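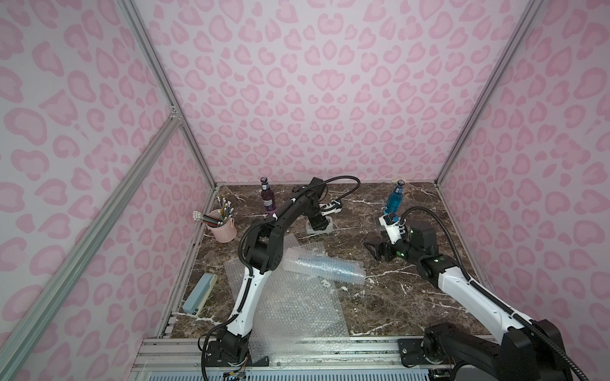 Padrão rosa nas paredes e tampo escuro com efeito mármore.

Quem embala encomendas em casa sabe o que é andar à procura da ponta da fita com as duas mãos ocupadas. Eu adoro este assunto (a sério, podia falar de fita-cola uma tarde inteira!) e juntei aqui os truques que uso no meu canto de embalagem, depois de muitos rolos gastos e de algumas caixas mal fechadas.

Comecem pelo tampo. Uma superfície lisa limpa-se num instante e os restos de cola saem com um pano e uma gota de óleo de cozinha. Deixem atuar cinco minutos, esfreguem em círculos e passem depois detergente da loiça - senão a próxima etiqueta não pega em lado nenhum. Num tampo escuro com veios claros, a fita transparente perde-se com uma facilidade incrível, e por isso passei a comprar fita com cor.

Forrar as paredes à volta também vale muito a pena! Um papel com padrão miúdo disfarça riscos e dedadas, e o rosa deixa o canto bem mais alegre em dias de muito trabalho. Se forem colar o papel numa zona com cantos, cortem cada parede em separado e deixem um dedo de sobra na dobra. Alisa-se do centro para fora, com um cartão velho embrulhado num pano. 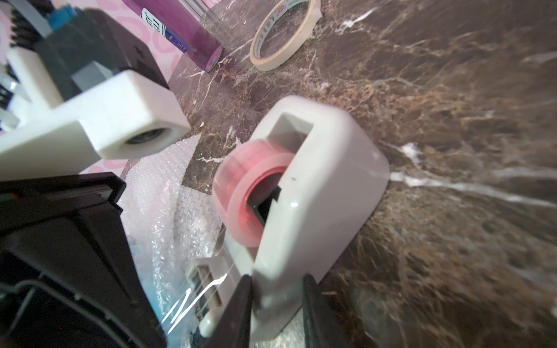 Zuta

Fita translúcida rosada num suporte branco de plástico: vê-se logo onde está, mesmo ao lado do plástico de bolhas. Para o rolo durar e a ponta não fugir, faço assim:

Dobrem meio centímetro da ponta sobre si mesma quando acabarem o trabalho. Parece pouco, mas poupa imensa paciência na vez seguinte.

Limpem a lâmina do suporte uma vez por mês com um cotonete e álcool, sempre no sentido dos dentes. A cola acumulada faz a fita rasgar torta.

Se o suporte for leve e escorregar, colem-lhe por baixo duas tiras de borracha antiderrapante (as das gavetas servem perfeitamente).

Guardem os rolos deitados, dentro de um saco fechado. Em agosto deixei um ao sol na marquise e a cola passou toda para os lados.

Quanto ao plástico de bolhas, as bolhas ficam viradas para o objeto, e o lado liso para fora, onde a fita agarra melhor. O que chega amarrotado aproveita-se à mesma: estica-se com a mão e usa-se para encher os cantos da caixa. Eu corto quadrados de 53 cm, que chegam para uma caneca com asa e ainda dão uma volta extra - e guardo as aparas numa caixa de sapatos para as coisas pequeninas.

Para as peças mesmo miúdas, primeiro uma volta de película transparente e só depois as bolhas. Nada de fita diretamente em superfícies impressas, que leva a tinta atrás!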